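Thread count is the wrong number to print on a label

Bed linen is still sold on thread count, a figure that describes density and very little else. Two fabrics with the same count can differ in staple length, yarn twist and finish, and those decide how the cloth wears. Multi-ply yarns make matters worse. A 2-ply yarn counted as two threads doubles the printed figure and leaves the weave unchanged.
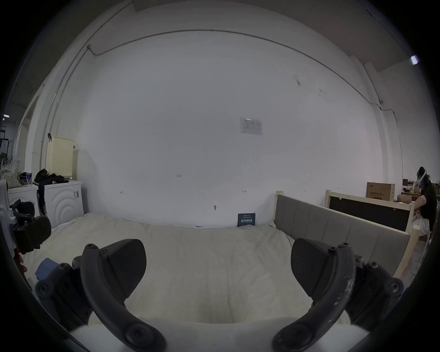 Brarkdale Textile Care Group | Opinion

Buyers of duvet covers would be better served by mass per unit area, stated in grams per square meter, together with shrinkage after washing. Both can be measured with modest equipment. A cover that loses 3 percent of its length fits. One that loses 8 percent does not, whatever its count.

The usual objection is that shoppers will not read technical data. They already read a technical figure, and it is a poor one. Replacing it costs a line of print.

I would also require the wash temperature used in the shrinkage test. Without it the percentage cannot be compared between brands.

Horácio Morais
28/05/2025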